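Progress report to the Regional Transport Fund
Plerkport Airport: route development and charges programme
Submitted 2020-03-11

1. Purpose of this report

The Fund agreed to support the airport company in drawing up a new scale of charges and in holding talks with carriers on services to Prirkonau and Yokoyama. The report covers work done since the last payment was released and sets out what remains to be settled before the summer timetable.

2. Talks with carriers

Three meetings were held with Plonotora. The carrier has asked for a single charge per departing passenger, covering landing, security and the use of the terminal, fixed for the whole of the contract. The airport company has offered a fixed charge for the first two years, with a yearly review after that. The two sides remain apart on the length of the contract and on who should bear the cost if a service is withdrawn early.

Agreement has been reached on turnaround. Plonotora requires its aircraft to leave the stand within 30 minutes of arrival, and the ground handling contract has been amended to allow for this. Stand 4 will be kept free for its use in the morning period.

The Prirkonau service is planned at four flights a week. No start date has been announced, and the airport company has asked the carrier not to open sales until the charges have been approved. 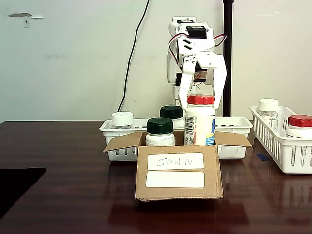 Sachiko Nakajima replied to the draft of this report that a fixed charge of any length would be unfair to the two carriers already flying from Plerkport, who pay the published rates, and asked that the same terms be open to them from the first day. The airport company accepts the point in principle. A revised scale, open to any carrier basing an aircraft at the airport, will be put to the board in May.

3. Terminal works

The new security lane is in use. Seating for 140 passengers has been ordered for the departure hall. Repairs to the apron lighting are 19 days behind plan, owing to the late delivery of cable, and the contractor has been told that no further extension will be given.

4. Spending

Spending is within the approved budget. The sum set aside for legal advice has been used in full, and the airport company asks for leave to move money from the marketing heading to cover the remaining contract work.

5. Decisions requested

The Fund is asked to approve the transfer described in section 4 and to confirm that a yearly review of charges would meet the conditions of the grant. Questions on the accounts should be sent to Ionuț Ilie, and all others to Fumiko Tanabe.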